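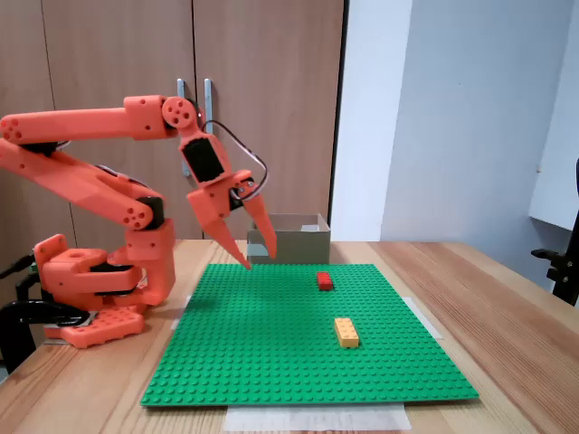

Skorside Folding Work Table, Model 3538

Item no. 3538
Brand: Skorside
Category: Tables and benches / Folding
Availability: In stock, ships from the Bremach warehouse

Overview
The 3538 is a folding work table for classrooms, hobby rooms and shared offices. The top is solid beech, edge-glued and finished with hardwax oil. The underframe is square steel tube with a powder coat. The table ships assembled and needs no tools to set up.

It replaces the earlier Juvis table. The two share a frame width, so Juvis tops can be moved onto a 3538 underframe with the original screws. Leg locks are not interchangeable.

Top
Material: solid beech
Finish: hardwax oil, clear, matte
Edges: rounded on all four sides
Underside: sealed, same finish as top
Replacement top: available separately, drilled

Beech moves with changes in humidity. The top is fixed to the frame through slotted holes to allow for this. Do not overtighten the fixing screws or replace them with larger ones. Color varies from board to board and darkens slightly in daylight. Tables ordered at different times will not match exactly.

Underframe
Legs: two folding pairs, locking in the open position
Lock type: sliding collar, one per leg pair
Feet: screw-adjustable, with rubber pads
Adjustment range: 17 mm per foot
Finish: powder coat, light gray or black

Push each collar down fully before loading the table. A red band shows on the tube when a collar is not seated. To fold, turn the table on its side, lift both collars, and swing the legs in toward the center. The shorter pair folds first.

Joining tables
Tables can be joined along the long side with the Ibrahim linking clip, sold in packs of 2. Use two clips per joint. The clip slides into the rail under the top and is held with a thumbscrew. Level the feet on both tables before tightening. No more than 3 tables should be joined in one row on carpet.

Clamping
The front edge accepts standard G-clamps and screw-on lamp bases. Use a scrap of wood or cardboard under metal jaws. The rear edge has a steel rail set back from the edge and is not suitable for clamping.

Care
Wipe with a damp cloth and dry at once. Do not use bleach, ammonia or abrasive pads. Light scratches can be sanded with fine paper along the grain and re-oiled. One can of oil covers a single top with two thin coats. Allow the first coat to dry overnight.

Included
Table, assembled
Four spare rubber pads
Hex key for top screws
Care sheet

Not included
Linking clips
Wall storage bracket
Hardwax oil

Warranty
Frame and locks: 3 years
Top: 2 years, excluding surface wear, water marks and color change

Revision notes
Tables made from August onward have the longer collar. The older collar remains available as a spare part. Check the label under the top before ordering; long collars are marked L after the item number.

Technical contact: Kelechi Amadi, Product Support, Skorside
Page last revised Monday, September 2, 2019

Related items
Ibrahim linking clip, pack of 2
Skorside wall storage bracket
Beech replacement top for 3538 and Juvis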